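로봇이 집안일 해주는 날 언제 오나 타래. 9개월째 이쪽 들여다보는 사람 메모. 정리 안 됨, 생각나는 대로 씀

일단 결론부터 쓰면 아직. 근데 "전혀 안 됨"이랑 "아직"은 꽤 다름. 작년 12월에 봤을 때랑 지금이랑 체감이 다르긴 함

사람들이 자꾸 헷갈리는 거. 로봇청소기가 되니까 정리도 금방 되겠지 하는데 청소기는 물건을 안 집음. 바닥만 다니면 됨. 집는 순간부터 난이도가 완전 다른 동네

Plurnex 발표자료 봤는데 빨래 개는 데모가 수건 한 장에 12분. 배속 영상이라 처음엔 몰랐다. 댓글에서 누가 짚어줘서 다시 봄. 구석에 작게 써있더라

수건 한 장에 12분이면 우리집 빨래 한 바구니는 다음날 아침임 ㅋㅋ 근데 내가 자는 동안 한다고 치면 또 그게 나쁜가 싶고. 소음만 없으면

설거지는 더 멂. 투명한 컵, 젖은 그릇, 거품. 카메라가 싫어하는 게 싱크대에 다 모여있음. Skilier 쪽은 아예 식기세척기에 넣고 빼는 것만 한다고 범위를 줄였던데 이게 맞는 방향 같음

근데 넣는 것도 쉽지 않음. 칸에 맞게 세워야 하고 국그릇은 또 각도가 다르고 옆에 밥그릇 있으면 부딪히고

현실적으로 제일 먼저 될 거 같은 건 통에서 물건 하나씩 꺼내기. 창고에서 주문 들어오면 치약 하나 빗 하나 담는 그거. 지루하고 끝도 없고 사람 손목 나가는 일

이것도 같은 물건만 쌓여있으면 진작에 됐음. 문제는 섞여있을 때. 모양 다 다르고 무게중심 다르고 벽에 붙어있고 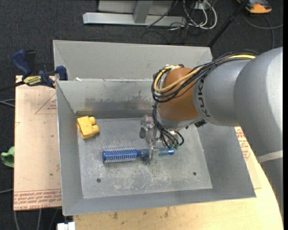 벽에 붙은 물건이 진짜 골치임. 손가락 하나가 들어갈 틈이 없음. 사람은 그냥 손톱으로 긁어서 살짝 당긴 다음에 집잖아. 그 "살짝 당긴 다음에"를 기계한테 시키려면 갑자기 일이 커짐

빗도 은근 어려운 물건. 솔 쪽은 집으면 눌리고 어디까지가 표면인지 애매하고, 손잡이를 잡으면 한쪽이 무거워서 들 때 기울어짐. 그래도 손잡이가 낫다고 봄. 반투명 손잡이는 또 깊이 센서에서 구멍나서 나오는 경우 있고..

그래서 성공률 얘기할 때 꼭 물어봐야됨. 무슨 물건으로? 몇 종류? 처음 보는 물건도 넣었나? 70퍼센트라고 써있어도 상자만 집은 70이랑 잡동사니 집은 70은 다른 숫자임

Ekanayake 물류쪽에서 일하는 지인한테 들은 얘기. 거기 시범 라인은 거의 80퍼센트 나온다고 함. 나머지는 사람이 옆에 서서 처리. 그럼 사람이 안 줄잖아? 했더니 한 명이 여러 대를 본다고. 음 그건 말 되네

근데 그 한 명이 되게 피곤할듯. 하루종일 실패한 것만 보는 일임. 이 얘기는 왜 다들 안 하는지

다시 집으로. 가게는 바닥도 평평하고 조명도 일정하고 통도 제자리에 고정해둘 수 있음. 집은 어제랑 오늘이 다름. 식탁 위에 택배 있고 의자에 옷 걸려있고 애가 레고 흘려놓고

가격도. Heltik에서 가정용 팔 예약 받는다고 해서 들어가봤는데 가격 칸이 "문의"임. 문의라고 써있으면 내가 살 물건은 아닌 거

그리고 팔만 사면 끝이 아님. 그리퍼 따로, 카메라 따로, 고정할 데 따로, 케이블은 또 어디로 빼고. 원룸에는 놓을 자리 자체가 없다

어머니한테 로봇이 양말 짝 맞춰주면 쓰시겠냐고 여쭤봤더니 양말을 다 같은 걸로 사면 되지 않냐고 하심. 반박 못함

이게 의외로 핵심일 수도. 물건이나 집을 기계에 맞추면 훨씬 빨리 됨. 청소기 쓰는 집들 이미 문턱 없애고 전선 올려놓고 살잖아. 그릇도 같은 모양으로 통일하고 서랍도 손잡이 큰 걸로 바꾸고.. 근데 그렇게까지 해서 살고 싶냐는 별개고

"그 돈이면 사람 부르지" 멘션 많이 오는데 맞음. 지금은 맞음. 근데 가게 쪽은 사람을 못 구해서 알아보는 데가 많음. 새벽 진열이나 반품 분류 같은 거. 가정보다 이쪽이 먼저라고 보는 이유

반품 분류 얘기 나온 김에. 이건 집는 거 + 상태 보는 거 두 개라 또 어려움. 뜯은 건지 안 뜯은 건지, 쓴 건지. 사람도 헷갈려 하는데 이걸 왜 첫 과제로 잡는 회사가 있는지 모르겟음

내 예상 순서 적어두고 나중에 틀리면 놀림받겠음. 통에서 꺼내기 → 선반 채우기 → 식기세척기 → 빨래 → 아이방 정리. 마지막 건 나도 못함

개는 로봇 말고 그냥 세탁기에서 건조기로 옮겨주기만 하는 로봇 있으면 당장 삼. 진심으로. 맨날 까먹고 다시 돌림

참고로 위에 숫자들은 발표자료랑 들은 얘기 섞인거라 그대로 인용하진 말아주세요. 자료 있는 분은 멘션 주시면 타래에 이어붙일게요

질문 몇개 와서 답은 밤에. 지금 빨래 널러 감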